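Bench notebook, January – bowls, stacking and marking

Started 9:40, after the kettle. The question on the sheet is whether the cheap plastic bowls can replace the patterned ceramic ones for the Plenness canteen sets. The Rasteck catalog says yes, in large letters. I was not persuaded by the catalog and I'm only a little more persuaded now.

What the canteen wants is simple enough. A bowl that goes in a stack, comes out of the stack, doesn't walk off to another building, and still looks like something you'd eat soup from after a year. The ceramic does the last one well. It does the first two badly. The third is hopeless with any bowl and I don't see why it's on our sheet.

Stock on the bench today: plastic from Rasteck, plain colors, and the mixed patterned lot from Insaurralde. The patterned lot isn't a set and was never sold as one. Different profiles, different feet, different rims. Anybody comparing "stacking height" between these two groups should keep that in mind, because the plastic ones all came out of the same mold family and the ceramic ones didn't even come out of the same crate. The summary that went around last month compared them anyway. I'd like that number withdrawn.

First part of the morning, stacking by hand. Same color in same color, the plastic nests deep and sticks. You get two when you wanted one. There's a small trick of twisting the top one as you lift, which works for me and which I don't believe 586 people in a lunch line are going to learn. Mixed colors stick just as much, so the theory that the dye affects the grip can be dropped. I never saw what it was based on.

Pulled a stack of seven apart and put it back together until I was bored. The bottom two were always the worst. That may be weight, or it may be that I had the bottom one pressed against the bench. Not a clean test. Somebody should do it again with the stack on its side before we write anything down as a finding.

The ceramic doesn't stick. It rattles, and it sits crooked if the order is wrong. Big to small is fine. Any other order and you get a lean, and after the third or fourth bowl you stop trusting it. The leaning is the real reason the kitchen dislikes them, I think, more than the weight they complain about. I asked for the complaint forms and was given a summary of the complaint forms.

Then scratches. I used an ordinary fork, ordinary pressure, 36 strokes per bowl in one direction. The plastic marks early and keeps marking. Under the ceiling light you can't see much, and this is how the sales samples are always shown. Tilt it toward the window and there it is. The orange hides it better than the green does, at least to my eye, and my eye knew which was which, so take that for what it's worth.

The glaze on the ceramic didn't mark in any way I could feel with a fingernail. There was gray on it afterward, but that's fork metal and it came off with baking soda. Rasteck's sheet calls this "surface damage to conventional tableware." It's not damage if it washes off.
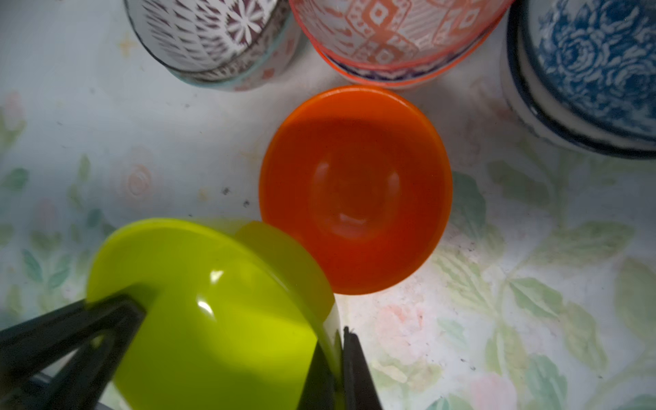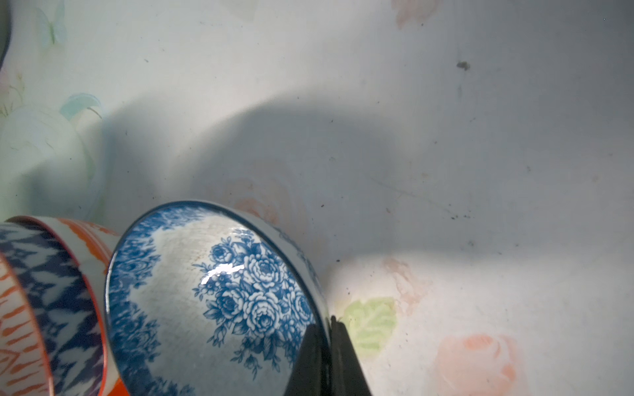 Plain plastic on the flowered cloth (first), blue rose bowl tipped over with two of the other patterned ones at left (second).

Notes on the patterned ones, since they've been called "dated" twice in writing and I'd like the opposite view in the book. The blue rose one is a decent bowl. The print is a dense cluster of roses and leaves on the white inside, with a mottled band under the rim, so a tea stain or a fork mark has to work hard to be noticed. There are faint brownish specks in the white. I can't tell whether they were fired in or picked up later. They didn't move when I rubbed them, and that's as far as I took it. If they're in the glaze, fine. If the kitchen sees them they'll be called dirt and the bowl will be washed three times a day for the rest of its life.

The orange zigzag and the navy one next to it are louder. I like them less but they're easy to find on a tray rack, and that counts for something. Both have color at the rim, where a bowl takes its knocks, so chips will show up there first. No chips found on either today. Both have been in a cupboard most of their lives, so this proves very little.

About the plastic walls. When light comes through the green one near the edge, it goes nearly white. So it's thinner there than it looks from above. I'd want calipers on this before anyone repeats it, and the calipers are at Drondero until they feel like returning them. If the edge is thin it will warp first at the edge, and a warped edge is going to make the sticking worse. That's a guess. I'm marking it as a guess.

Hot water, 11:15. Filled both kinds from the kettle, at 100 or near enough by the time it left the spout. Hand on the outside. The plastic was holdable for longer, no argument there, and it's the first claim in the catalog that I've managed to reproduce. It also smelled. Only slightly, and only the first fill. By the second fill I couldn't smell it, or I'd gotten used to it. Need a nose that wasn't in the room.

The ceramic got too hot to hold quickly by the wall but was fine by the rim and foot. People know how to carry a hot bowl. I don't think we need to solve that for them.

Where this leaves it, for whoever reads the sheet before I do the next round:

Sticking: real, plastic only, cause unknown. Don't write "static." It's been written twice and there was no test behind it.

Leaning: real, patterned lot only, and probably gone if they'd just buy one shape.

Scratching: plastic loses.

Heat in the hand: plastic wins.

Looks after a year: can't be answered in a morning. Anyone who says it was answered in a morning should be asked how.

Cost isn't my column and I've left it blank. I did notice the catalog price is per bowl and the Insaurralde price is per crate, and that the crate price was entered in the per-bowl box on the shared sheet. I fixed it. The "savings" line is a good deal smaller now.

To do: sticking test again, stack on its side. Get the calipers back. Ask the kitchen how many bowls they really put in one stack, by going down there and looking, at lunch. The fork goes back in the left drawer, it's the only one with straight tines.

Stopped 12:20. Bowls rinsed, cloth shaken out and left on the table for the afternoon.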